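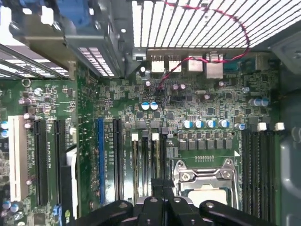

Yiran Lei keeps a soldering mat on her kitchen counter, right next to the toaster, and she had both of them going when I walked in. "Do you want toast?" she asked. "The toast is safe. Don't touch the thing on the left."

The thing on the left was a 300-watt power supply with its lid off, and it was the first of many old computer parts I'd meet that afternoon. Yiran restores desktop computers from the years when they came in big upright cases and made a noise like a hair dryer when you switched them on. She gets them going again, puts the original software back on them and lends them out to people who have a box of old disks in a closet and no way of reading them. I had heard about her from a neighbor who got back her late father's recipe file this way, and I'd been wanting to meet her ever since.

She grew up above a repair shop in Flencombe. Her uncle ran the place, mostly televisions and radios, and one winter a local office closed and he took its computers off their hands for the price of hauling them away. "He didn't know a thing about them! Neither did I. I was eleven. He put one on the floor with a screwdriver and told me that if I broke it, we'd have one less to carry upstairs."

Did she break it?

"Completely. I put the memory in crooked and forced it. I can still hear the crack." She laughs at this with her whole body. "The second one I fixed, though. I got it to beep. Have you ever been so happy about a beep? I ran down the street to tell my mother at work."

These days the machines live in what used to be the dining room, on steel shelves, and they have tags tied to their handles with kitchen string. The tags give the name of the previous owner, if Yiran knows it, and what the machine was used for. One did the payroll for a bakery. One belonged to a choir director who wrote arrangements on it and left 215 of them on the hard drive, which Yiran printed out and mailed to his daughter in a shoebox. She showed me the thank-you card. It's on the fridge, under a magnet shaped like a floppy disk.

I asked how she starts on a machine she's never seen before, expecting something technical, and she said she smells it.

"I'm serious! Take the side panel off and put your nose in. Dust is fine. Cigarettes, fine, you'll be cleaning for a week but fine. If it's fishy, or kind of sharp, that can be a capacitor that has leaked, and then I get my good lamp and go over the board bit by bit before I even think about plugging it in."

After that comes the brush, a soft one meant for watercolors, and then a good long look at the battery. Old boards often have one to keep the clock running, and the bad ones can leak and eat through the copper. She's lost a few boards she really loved to that. The worst was a Kultard tower, a make she says hardly anyone remembers, with a front door that folded down like a mailbox. She had hunted for one for years. "I opened it up on the porch and the corner of the board was just green fuzz. I sat down on the step and ate an entire sleeve of crackers."

She kept the case, of course. It's by the back door and holds umbrellas.

What I liked most about the afternoon was how much of her talk was about people. She can tell you who wrote the manual for a certain sound card and that he signed off the last page with a poem. She has a long-running exchange of letters – paper ones, with stamps – with a retired couple named Kneževič who used to build computers to order in their garage, and who still have the parts lists for all of their customers in a filing cabinet. When she's stuck on one of their machines she writes to them, and a week or two later there's a fat envelope with photocopies and usually a pressed flower.

"I could call them," she said. "They have a phone! But then I wouldn't get the envelope."

Every February she holds an open evening at the Pladel, the old movie house on the corner, where they let her have the lobby. She brings as many working machines as will fit in her car and people sit down and play, or type, or just listen to the disk drives. Last time up to 80 people came through, and she ran out of extension cords. A boy of about nine asked her where the internet was kept. A woman in her seventies sat down at a word processor, cracked her knuckles and typed a full page without looking at her hands, and got a round of applause.

"She'd been a secretary. She said, 'Oh, I remember you,' to the keyboard. I had to go stand by the popcorn machine for a minute."

I wondered if she ever wants something newer and faster for herself. She does have a laptop, it's true, and she pays her bills on it. But the letters to the Knežević garage, as she calls it, get written on a beige desktop with a monitor so deep that the desk had to be moved away from the wall. It takes 70 seconds to start. She uses them to fill the kettle.

Before I left she let me switch on the bakery machine. I pressed the big square button, and it whirred and clicked and thought about it, and then it beeped, and I swear I nearly ran down the street myself. Yiran was already cutting more bread.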